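Teaching the Sorting at Drollham

At Drollham we pack small soft goods and play sets for shops. For many years the last sorting was made only by hand. Since April two machine arms from Taltar take a part of this work, and our people have a new task: they teach the arms how to pick. On this page I collected some pictures of the work, with a few words for each.

A tan piece on the white table top, seen from the gripper. The black finger comes from above. Small pieces are the hardest to teach, and we give them to the people who sorted them before.

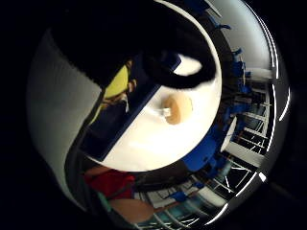
Aaliyah Zacharias
Shift Coordinator, Drollham

I must say that in the beginning many of us were worried. Josué Leite sorted by hand for a long time, and he asked me directly if he was training his replacement. I did not have a good answer then. Now he plans the lessons for the arms, and his pay went up by one grade, but he tells me that he misses the talking at the old sorting line. The teaching asks for more concentration and it is more quiet.

We agreed with the staff that one lesson has 40 picks and then there is a pause. The first plan from the office was longer, and the hands became tired.

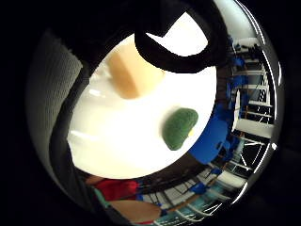

Did anyone lose their job because of the arms?
Two positions on the night shift were closed, and both colleagues moved to the returns department. One of them is happy there, the other asked to come back to days.

The glove is a thing one must get used to. You cannot feel the object as with a bare hand, so the first lessons are slow and people press too hard. Abrehet Hadgu made a short guide for new teachers, and it is better than the manual we received.

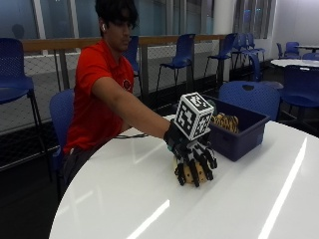 She also keeps the list of mistakes. Each time an arm drops something in the packing area, it is written down, and the next lesson begins with this item. Last month the list had 266 lines. We hope to make it shorter before the summer orders arrive.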